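4.2 Comparing the two finger sets in homes

Once the bench trials were behind us, we wanted to know how the two finger sets would hold up in ordinary rooms, with ordinary clutter and whatever light came through the window. The Voltden fingers are stiffer and close with a crisp stop, while the Bruden fingers give a little along their length, and on the bench we had found very little to choose between them. Homes turned out to be a kinder test for one and a harder test for the other – mostly on account of cloth. Over the month of August we gathered 2,878 grasps with the hand-held unit, of which 1,403 were on clothing, bags and other soft goods, and we are grateful to Stuart Mottram for patiently checking the labels on every one of them.

Soft items are awkward because they fold away as the fingers close, and a dark item against a dark bracket leaves the cameras with few edges to follow. Bedrooms gave us plenty of both, along with strong daylight from behind the bed (Figure 2).

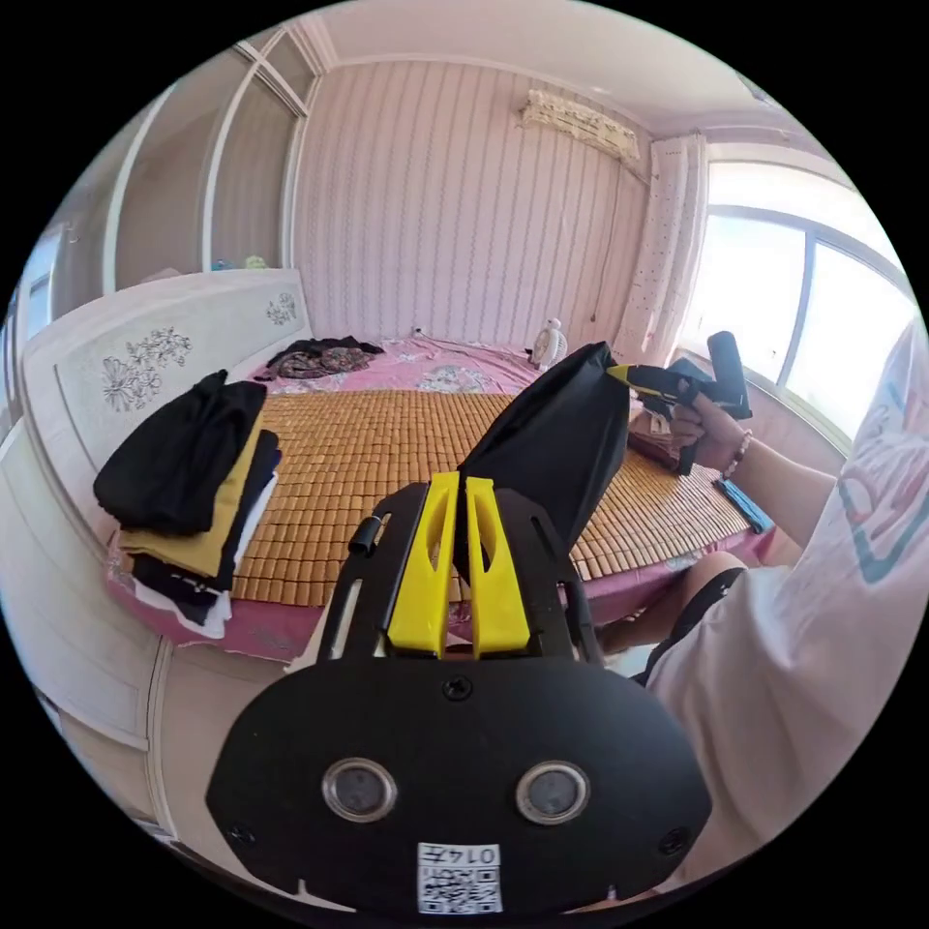

Figure 2. Hand-held gripper with yellow fingers at a soft black fabric item, in a bedroom with a bright window.

We set aside 200 of the soft-goods grasps for the controller comparison in the next section – all of them taken in daylight, with the curtains left as we found them.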